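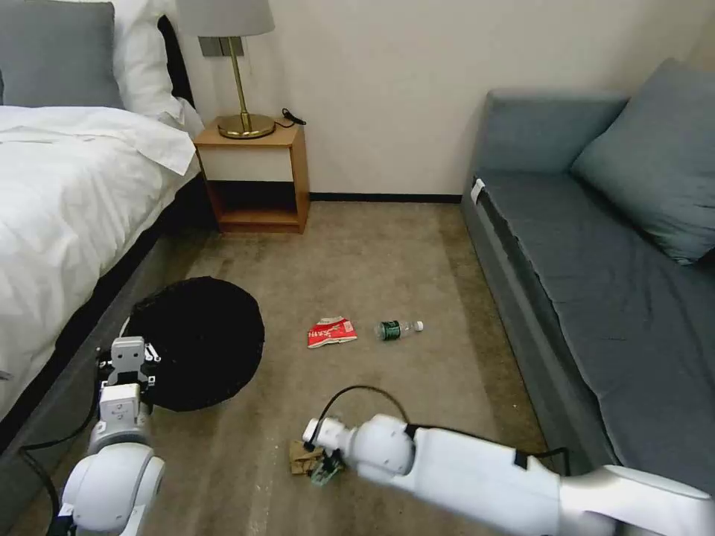
Bedroom setup at Lirkby: two arms, wrapper, bottle and paper on carpet.

Published gripper comparisons still rank hardware by payload. I think that is the wrong number for household work. At Lirkby we ran 157 floor pickups with the Viklund two-finger gripper and the Kirnness unit, 30 of them on crumpled paper. Neither came near its load limit. The misses came from finger closure at carpet height - the tips pressed into the pile before they met the object.

A spec sheet should state minimum grasp height on soft flooring. Until one does, I would take the slimmer fingers and give up the extra 2 kg.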